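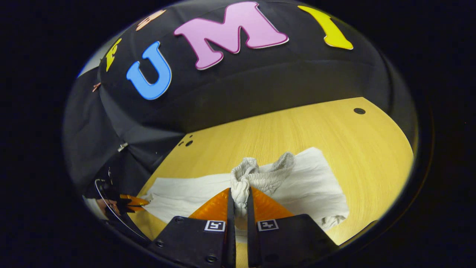

Bontu Weldu said the checkpoint was in the wrong place and she'd known it from the first jump. She also said she wouldn't have moved it. Both remarks come from the same interview, a few minutes apart, and both were coded as complaints in the first pass. We now think the second one wasn't. More on this below.

Figure 2. Foam letters on a black fabric backdrop.

4.2 Checkpoints and the feeling of being cheated

The previous section dealt with how often players died in Wamance and where. Deaths on their own don't tell us much. A player can die over and over in one spot and come out cheerful, or die once and put the controller down. So this section is about what came after the death: how far back they were sent, what they had to redo, what they said about it.

Data as before. Dosier logs for all sessions, 1,059 deaths once the menu restarts were taken out, and the interview transcripts. Players: 16, all having finished the tutorial world, none having seen the later stages. Everyone played the same build. Pevano changed the camera in the February build, so logs from after that are not used here, even where they would have helped us.

Redo distance

We use "redo distance" for the stretch between a checkpoint and the place of death, measured in screens. Not seconds. Seconds punish slow players and reward ones who rush, and we wanted a number that belonged to the level. It does have a weakness: a screen with nothing in it counts the same as a screen full of spikes. We tried weighting by hazards and gave it up. Two of us scored the same stages and could not agree on what a moving platform was worth.

Short redo distance, few complaints. No surprise there. Long redo distance, more complaints, but the rise isn't smooth. It jumps when the stretch to be replayed includes something the player has already beaten and found dull. A lift ride, most often. Waiting for the lift in the Hjaltested stage drew more grumbling than any enemy in the game, and the lift cannot kill you.

Players were quite exact about this. They did not mind doing the hard bit again. They minded doing the easy bit again in order to reach the hard bit. Several used the word "toll" or something close to it, without being prompted.

The Hjaltested stage

Hjaltested is a long climb in three parts: outer wall, lift, bell room. There is a checkpoint at the foot of the wall and another just before the lift. None in or after the lift. Deaths cluster in the bell room, so nearly every death there costs a lift ride.

Some 200 of the deaths in our logs happened in the bell room. We went through them by hand, as the automatic tags were confusing a fall with a crush. What we looked for was the behaviour on the next lift ride. Most players stood still. A fair number jumped on the spot for the whole ride. A few tried to get off early and climb the shaft, which the game does not allow but doesn't clearly forbid either, and they died doing so, adding a further ride to the bill.

The jumping interested us. We first took it as impatience. In the interviews it came out differently: players said they were practising the rhythm of the bells. The ride is long enough to rehearse in. Weldu described counting the swings out loud on the way up, and her bell room attempts do get longer from one ride to the next. One player's record, so not much weight on it. But it makes sense of her two remarks. The checkpoint was in the wrong place if the aim is to get past the room quickly. Left where it is, the lift gives you a pause you didn't ask for and can use.

We therefore went back over the transcripts and split the old "complaint" code in two: complaints about cost and complaints about fairness. Cost is "this takes ages". Fairness is "I could not have known". The two were badly mixed up in our first scheme, and we suspect in other people's as well.

Cost and fairness apart

After the split, redo distance goes with cost complaints and has very little to do with fairness ones. Fairness complaints follow something else: whether the thing that killed the player could be seen from the last safe ledge. Off-screen hazards, mainly. Also the crumbling floor in the outer wall, which looks the same as the solid floor until it is stepped on. Players forgave that once. The second kind of crumbling floor, with the shorter delay, they did not forgive at all.

Fairness complaints also lasted. A player annoyed about cost was usually over it by the next checkpoint. A player who felt cheated brought it up again at the end of the session, sometimes about a different stage altogether. Two players were still talking about the crumbling floor in the corridor after the recorder was off; those remarks are not in the data.

Where a stage had both problems the fairness one swallowed the other. People sent a long way back by an unseen hazard talked about the hazard. We had expected the oposite.

What this means for placement

Careful here. One game, a small group, all of them people who like this sort of game enough to turn up. With that said, the usual advice (put a checkpoint directly before anything hard) looks too simple. It cuts cost. It does nothing for fairness, and in the case of Hjaltested it might take away the rehearsal that some players had found for themselves. A designer with time for one change would do better to fix what can be seen from the ledge.

An obvious next test is to build both versions of the stage, lift before the checkpoint and lift after, and give them to seperate groups. Pevano has agreed in principle. The level editor supports it, and Dosier would need only a new stage label. We would also want a version with a much shorter lift, to see at what point the pause stops being useful for practice and is just a pause again.

Left over: players who never died in the bell room. There were a couple. They rode the lift once, said nothing about it, and when asked later did not remember that there was one. They are left out of the tables in 4.3, which only cover players with repeat deaths on the same screen, but their full logs are kept with the rest. Last check of the coding against the transcripts was done on December 16, 2024, and the counts above are from that version.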